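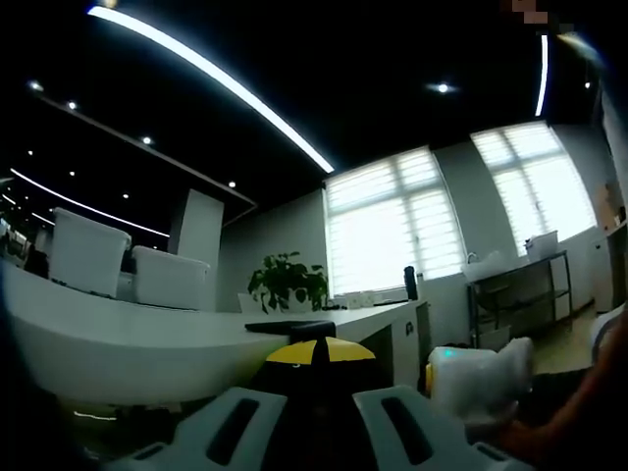
4. Setting up your extension

Your Zavance desk phone is supplied with the handset, a coiled cord, a network cable and a foot stand. A mains adaptor is only included if your office has no powered network sockets. Check with whoever ordered the phones before you start.

4.1 Connecting the phone

1. Clip the foot stand into the two slots on the back of the phone. The upper pair of slots gives a steeper angle.
2. Plug the short end of the coiled cord into the handset and the long end into the socket marked with a handset symbol.
3. Run the network cable from the wall socket to the port marked LAN. The port marked PC is for a computer that shares the same socket.
4. Wait for the screen to light. The first start takes up to 3 minutes, and the phone may restart once on its own.

Caution: Do not unplug the phone while the screen shows "Updating". If power is lost at this stage, the phone will have to go back to Zeteck for repair.

4.2 Signing in

1. Press Menu, then choose Extension.
2. Enter your extension number and press OK.
3. Enter your PIN. The PIN for a new extension is 2000 — change it the first time you sign in.
4. Lift the handset and listen for a steady tone.

Note: A broken tone means you have a message waiting. It does not mean there is a fault.

4.3 Voicemail

1. Dial 191 and enter your PIN.
2. Press 3 to record a greeting. Speak after the beep and press # to finish.
3. Press 1 to keep the greeting or 3 to record it again.

Callers hear your greeting after 20 seconds. To change this, open Menu, then Calls, then Answer delay. Reception phones in the Tambunan building ring through to the second desk first, and the delay on those can only be changed by the system manager, Sieglinde Hinrichs.

4.4 Moving to another desk

Sign out before you unplug — otherwise your calls will go on ringing at the old desk until the next morning. Hovumeck headsets need to be paired again after a move (see section 6).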